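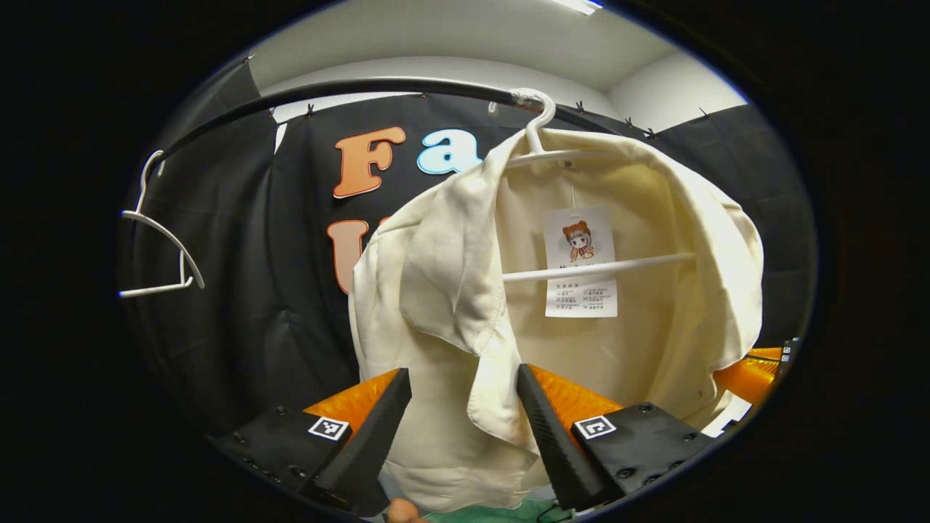 Shirts ought to go on hangers and stay there, one shopper at the Skamwood clothing swap said, and the tables of folded tops were always a mess by noon anyway. The organizers seem to agree. The February swap at Cheetham Hall has moved its shirts and blouses off the tables and onto rails.

News | Events | Community | Shopping | Contact

Community > Local news > Clothing swap

Folded piles will now be kept for knitwear and jeans. Anything with a collar or buttons is to be hung up as it comes in, and people dropping off clothes are asked to leave care labels and shop tags in place so the next owner knows how to wash them.

The swap took in 1112 items last season, and 195 of them were left over at the end. Most of the leftovers were long-sleeved shirts, according to a notice posted at the hall. They had been at the bottom of the piles and were badly creased.

Mumusari, the dry cleaner on Jastier Street, has given 100 hangers. More are needed, and plain plastic ones are fine. Wire hangers will not be taken, as they leave marks on the shoulders.

Wrinkled shirts are still welcome. A steamer will be set up near the side door for anyone who wants to use it before hanging things up.

Drop-off starts at 9 a.m. and the doors open to shoppers at 11. Each person can bring up to ten pieces. Empty hangers should be left on the rail when a shirt is taken.

77 shares | 4 comments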